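**Ticket:** Cell equipment request, second bench
**Site:** Lestport
**Opened by:** Muthu D'Souza
**Owner:** Hema Thomas
**Status:** Waiting on quote

**Muthu, 9:10**
Requesting budget review before we order the second bench. The Skarnura quote covers arms, grippers and frame. It does not cover cable management, power distribution or floor marking. On the first bench those came out of the consumables line, and that line is now over by 269 dollars.

**Hema, 9:42**
What is the ceiling for the extras? I have 3000 left under small equipment until the end of August. Anything above that goes to the next cycle. Also need to know if you want the same butcher-block top or the Sisby panel.

**Muthu, 10:25**
Same top. The Sisby panel is 57 dollars cheaper but needs a different bracket set, and we would have to redo the mounting drawing. Current bench attached for reference when you price the cable items.
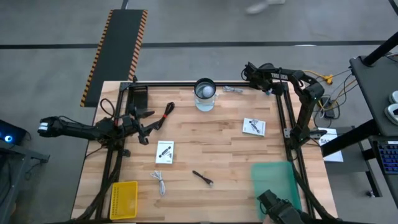 *Bench 1, arms mounted on the extrusion frame. Cable bundle at lower left, power adapter and box on the floor at right.*

**Hema, 11:03**
Two items from the attachment:

1. The power run on the right side is on the floor. Price a frame-mounted strip for both benches - one order, one shipping charge.
2. Yellow, white and black cables share one tangle there. Add sleeve and labels. Ghaffari sells sleeve in 30 ft rolls. One roll per bench.

Do not add a parts cart. We can revisit that after the bench is in.

**Muthu, 1:15**
Agreed on both. Revised list:

- Frame-mounted power strip, 2
- Cable sleeve, 30 ft roll, 2
- Label stock, 1
- Floor tape, 1
- Spare gripper fingers, 1 set

The fingers were not on the Skarnura quote. I asked them to add a line and hold the original price on the arms.

**Hema, 1:38**
Fine. Keep the fingers on the Skarnura order so they stay under capital. Everything else goes to small equipment. Send me the revised quote number when you have it and I will release the PO - ticket stays open until then.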